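Talk notes: Shared Bins, Mixed Stock
Sinddale makers' open evening, February. Slot is 16 min, aim for less

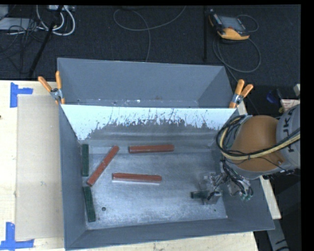 Slide 1. Gray metal bin, red bars and green bars together.

START. Don't read the title out. Say hi, thank Sinddale for the room, straight in.

Leave slide 1 up while people sit down. Ask: who has a bin like it at home or at work? Hands. Wait for hands!! Last time I talked over them.

Point at the divider, the scratched part. Dark vertical scratches, flaking along the bottom of the bright bit. Then the floor, brushed and worn, scuffs all over. Line to say: a bin tells you how hard a shop runs it, you just have to look inside once in a while.

Two colors in one bin. Red and green, easy to tell apart across a table. Now think gray and slightly darker gray at 6 in the evening. Pause. Ostley did exactly this for a whole winter, two lengths of the same gray stock, one bin, wrong length in the saw over and over. Tell the saw story, short version. NOT the van part.

Main bit: what makes a good parts bin.

Shape. Flared rim, smaller bottom. Stuff slides down to the floor and you get a wide opening for reaching in. Downside, long pieces end up at angles. Look at the red one lying diagonal on the left. Fine for 3 pieces, a pain for 100.

The back trough. I love a back trough. Put the odd stuff there, the offcuts, the "ask me first" stuff. Slanted ends so you can sweep it out w your hand. If your bin has one and you're not using it, use it.

Holes. Two in this floor, a small one low on the left and a smaller one near the right corner. Somebody always asks about holes in the Q&A so do it here. My rule at home: tape over anything a washer fits through. Tape on the underside, it lasts longer there.

Where it sits. Wooden tabletop under a metal bin = scratches, sooner or later. Felt pads. Or an old towel folded once, thats what I use. Carpet floor is kind if you drop a bar, terrible if you drop a screw.

Next: the Brakora story. Keep to 2 min!
- moved into the small unit, everything in tubs, about 1000 bits of stock, no labels
- sorted by color first becuase it was fast
- then by length, slow, took all of February
- should have gone length first. Say this slowly, people write it down

Hand round the Somogyi tray here. It's a cheap one, folded corners, no weld. Warn about the sharp corner on the back. Get it BACK this time.

Labels. Paint pen on the rim, front side, big letters. Tape labels peel off on gray metal, mine did anyway. Color dot for people who don't want to read. Check dot colors with anyone colorblind in your shop, red/green is the worst pair you could pick. (Back to slide 1 for this, good moment for it.)

Cleaning. Tip it out, wipe, look at the seams. Dust sits in the seam at the bottom of a trough like you wouldnt believe. Once a month is plenty. I don't repaint worn spots inside, waste of paint, the next bar takes it right off.

If running over: skip cleaning, skip felt pads. Never skip the saw story.

Questions I'll probably get:
Plastic or metal? Metal for bars, plastic for anything small and light.
How full? Stop when you can't see the floor.
Dividers? Yes if they lift out. Sloping ones are ok but you lose room at the bottom.
Where to buy? Say see me after, list is in my coat.

Last slide is just the sign-up sheet for the bin swap at Ostley. Bring clean ones please. Lids if you have them. Pens are by the door, take the tray home.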